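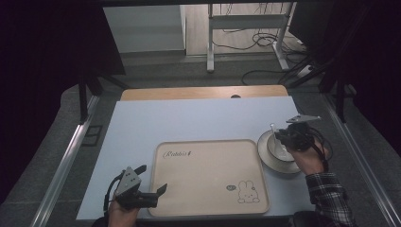

Table Setting by Demonstration
Project report, Drasametti team
Morena Bortolotti, Dilwyn Ellis, Despina Leka
Advisor: Fulvio Caruso
15/10/2023

1. What we set out to do

Our project was to collect demonstrations of a short table task that a two-arm robot could learn from later. The task uses a tray, a saucer, a cup and a spoon. The dishes start beside the tray and should end up on it, with the spoon in the cup. We chose it because it needs both hands and because the parts are hard to hold in different ways. The tray is wide and flat, the cup is round and the spoon is thin.

We did not use a robot arm for this part. One person holds a gripper in each hand and does the task with those. The target we agreed on with our advisor was 300 usable demonstrations by December.

2. Setup

The table sits inside a metal frame with a rail on each side. Each gripper has its own cable, and the cables have to stay clear of the tray. Most of our early trouble came from this. If the right cable was too short, the person holding the gripper turned the wrist to get slack and the cup tipped.

We wrote down a starting position for the tray and a looser area for the saucer. Despina wanted the saucer fixed too, but then every demonstration would look the same, so we left it loose.

3. Moving the dishes

We tried two ways. The first was to move the cup and then go back for the saucer. The second was to grip the rim of the cup and the plate under it and bring everything over together.
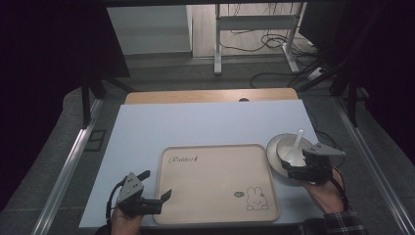 Figure 1. Right gripper closed on the rim of the bowl, with the plate tilted and the spoon inside.

The second way is faster but the plate tends to tilt. We kept both in the data and labeled them separately. The left gripper stays open near the tray in case it is needed.

4. The spoon

The spoon took the most practice. The handle is smooth and the pads only touch a small part of it. Dilwyn added a rule that the handle should be upright before the gripper moves sideways – this made the recordings easier to compare.

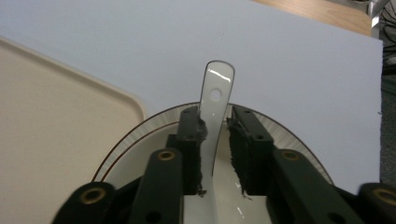
Figure 2. Utensil handle held between the finger pads, above the plate.

The foam on the pads is ragged at the edges. We plan to replace it before the next round.

5. Checking the recordings

Each recording was watched once by someone who had not made it. We threw out any where the gripper views did not show the tray at all.

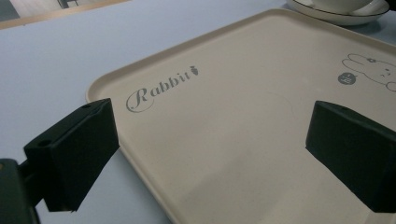

Figure 3. View from one gripper, fingers open over the tray, cup and saucer behind.

So far we have 102 usable demonstrations. Another 7 are set aside until we decide how to label them. Fulvio Caruso suggested raising the target to 400, but we would like to reach the first number before changing it.

6. Next steps

– New foam on all pads
– Longer cable for the right gripper
– A second tray without printing, to compare
– Write the labeling rules on one page so that new members can use them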